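Venddale Arts and Learning Centre
Frequently asked questions: room hire and day bookings

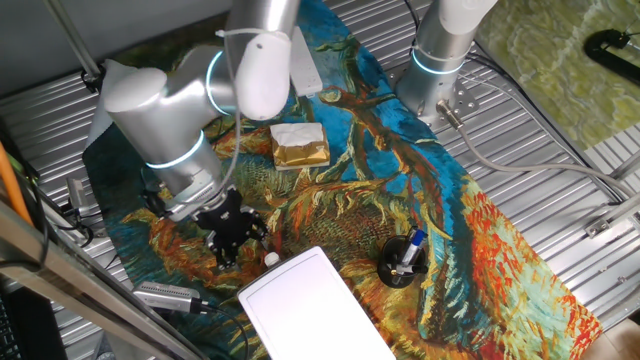
One hirer wrote to ask whether the smaller rooms could be booked for a single hour, as the old price list had allowed. The shortest booking is now two hours. Hirers who need less time may share a session by agreement with the bookings office.

Who may hire a room?
Rooms are open to local groups, charities, schools, businesses and private individuals. The person signing the hire form must be 18 or over and must be present for the whole of the booking.

How do I make a booking?
Complete the hire form at reception or ask for a copy by post. A booking is confirmed only when the form has been accepted in writing and the deposit has been paid. Telephone enquiries are welcome but do not hold a date.

Which rooms are available?
The Furkora Room seats 50 in rows or 32 at tables. The Sproģis Room is smaller and is let mainly for meetings and classes. The Drako Hall has its own entrance from the car park and may be hired with or without the kitchen.

What does the charge include?
Heating, lighting, tables and chairs are included. Use of the kitchen, the piano and the projector is charged separately - please state on the form which of these you require, as they cannot always be added on the day.

Is there a discount for regular users?
Groups that book eight or more sessions in a term pay the reduced rate. The reduction applies from the first session, provided that all dates are booked together.

May we bring our own food and drink?
Cold food may be brought into any room. Hot food may be served only in the Drako Hall. Alcohol may not be sold without a licence, and a copy must reach the office before the event.

What happens if I need to cancel?
Deposits are returned in full where 11 working days' notice is given. After that point the deposit is kept. If less than two working days' notice is given, the full hire charge is payable. If the Centre has to cancel, all money paid will be refunded, but no further claim can be met.

When must we leave?
The building closes at 10 pm. Setting up and clearing away must take place within the hours booked. Late departures are charged at the hourly rate, and part hours are counted as whole hours.

Is the building accessible?
There is level access at the main entrance and to the Drako Hall. The Sproģis Room is on the first floor and is reached by lift. A hearing loop is fitted in the Furkora Room only.

Can we leave equipment overnight?
Lockers and cupboards are let by the term. Items left elsewhere are left at the owner's risk and may be moved by staff.

Whom should I contact?
Please write to the bookings office at the Centre or telephone extension 514 between 9 am and 4 pm. The hire charges are reviewed each May, and bookings already confirmed are not affected by any change.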